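# Farnden drinks station - walkround checklist, with comments

Done mid morning, January
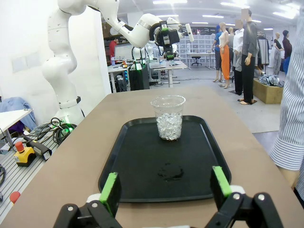 Sheet 4 / Issue 5 / Farnden site checks

Scope: drinks table, tray, cups, ice, floor round the table, bits nearby. Kitchen has its own sheet, don't fill it in here.

Key: OK / FIX / LOOK AGAIN

**Table**

- [x] Stable, no rock - OK. Leaned on all the corners.
- [x] Top clear apart from tray - OK
- [x] Surface wipeable, no lifting edges - OK. Went round with a fingernail.
- [ ] Height label on leg - FIX. Missing again. Zonus sent spares last year, try the drawer under the printer.

**Tray**

- [x] Raised rim all the way round - OK
- [x] Cracks, sharp corners - none. Rounded corners, black plastic, fine.
- [ ] Tray dry - FIX. Small wet patch toward the front. Shows as a shiny spot on the matte black, easy to miss from the wrong side. Wipe before anyone slides a cup over it.
- [ ] Non-slip mat in tray - LOOK AGAIN. Old sheet says mat, Poojary order says no mat. Which is it? Left blank til someone decides.

**Cup**

- [x] Clear plastic, no glass on this table - OK
- [x] Not overfilled - OK. Crushed ice to the halfway mark or so, plenty of room at the top.
- [ ] Empty before refill - FIX. Thin brownish layer in the bottom, under the ice. Tip out, new cup. Do not top up over it!!
- [x] Stood well in from the rim - OK, toward the back of the tray.
- [ ] Contents marked on cup - FIX. If its a drink, write what drink.

**Ice**

- [x] Scoop kept out of the bin - OK
- [x] Bin lid closes - OK, stiff on the left
- [ ] Bin cleaned, initials on card - LOOK AGAIN. Card full, last line unreadable. New card needed, stores code 254.
- [ ] Spare bags off the floor - FIX. One bag down by the freezer. Moved it up, was back down when I passed agian.

**Floor and round about**

- [x] Floor dry under table - OK
- [x] Walkway 35 in. clear behind - OK, measured
- [ ] Cables - LOOK AGAIN. Black ones in a tangle on the gray slotted platform next to the table. Bundle and tie, keep drips well away from that side.
- [x] Emergency stop reachable - OK. Red button on yellow, nothing stacked on it.
- [ ] Handheld pendant hung up - FIX. Lying flat on the platform, wants a hook. Lorisport do one that clips to slots, ask for price.
- [ ] Coats on hooks - FIX. Blue jacket over a chair past the small white table. Minor.
- [x] Lighting - OK, bright over the whole table

**Carry over to next sheet**

Wet patch, old liquid, cup label: same day please. Height label and ice card by end of week. Mat question goes back to Farnden office, answer in writing, stick it on the back of this sheet.

Wipes are nearly out too. Blue tub, not the refil pack, refills dont fit the holder.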